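Shirt mountain, part 3

Hello again! If you've been following along you'll know I've been slowly working through the clothes heap in the back bedroom, and this time it's all about the big checked one — navy and cream with bits of yellow, the sort of shirt that gets worn from October right through to April in our house. Sadia Hayat, who taught me everything I know about folding (and has the tidiest drawers in Stilstead, I'm certain of it), reckons flannel wants a flat surface and plenty of patience. I've got the flat surface. 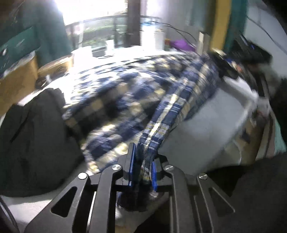

The big checks, all yellow bands and thin white lines.

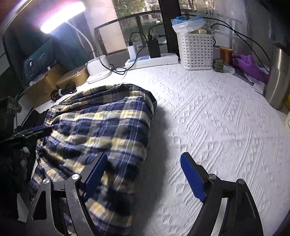 On the white cloth, with the desk lamp on.

My usual way is buttons done up first, then face down, sleeves in across the back, and the bottom hem up in two goes. Collars I leave alone. Thick shirts never stack as neatly as thin ones, so I keep mine at the bottom of the pile with the lighter cottons on top, or the whole lot slides off the shelf the minute you shut the door.

Zeeshan Swati wrote in to ask about rolling instead — I do roll T-shirts, but with flannel I end up with something like a draught excluder! Jumpers are next, once I've cleared the bottom shelf for them.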